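# Brulum repair mornings are back, and the crockery table is staying

Great news for anyone with a wobbly chair or a lamp that won't light: the Brulum repair mornings return in June, with a bigger room and longer hours!

The mornings started in the old ticket office with a single workbench and a borrowed soldering iron. Last year 738 items came through the door and 686 of them went home working, which is a cracking result for a town this size. Radios did especially well. Umbrellas, sadly, did not.

This time the mornings move to the ground floor of the Rathore building, where there's room for sewing, bikes and electricals to run side by side. Doors open at 9 and the last repair is taken at noon. Zoltán Borbély is back on clocks and small motors, and he'd love people to bring the original screws if they still have them (a jam jar is fine).

Csenge Barta will run the sewing corner again and is adding a short session on patching knees and elbows. "Bring the thing you've been hiding at the back of the wardrobe," she says. "We'll find a way to wear it again."

The swap shelf did so well that it's growing into a full table — cups, saucers, bowls and plates, free to anyone who can use them. Odd pieces are very welcome, and nothing needs to match. Please wash everything first and wrap it in newspaper for the trip.

Repairs are free, with a tin by the door for spare parts. Around 3,000 leaflets are going out with the bus timetable, and there are more at the Stevari bakery counter. Bikes need booking, so put your name on the sheet there. Everything else is first come, first served. 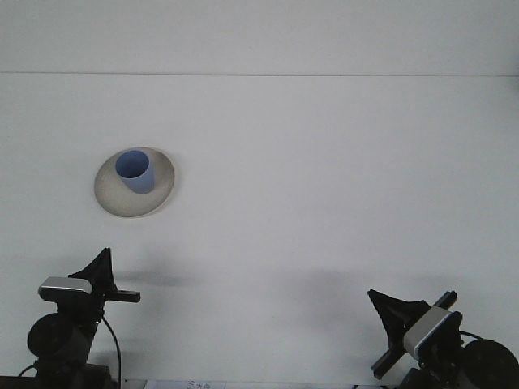
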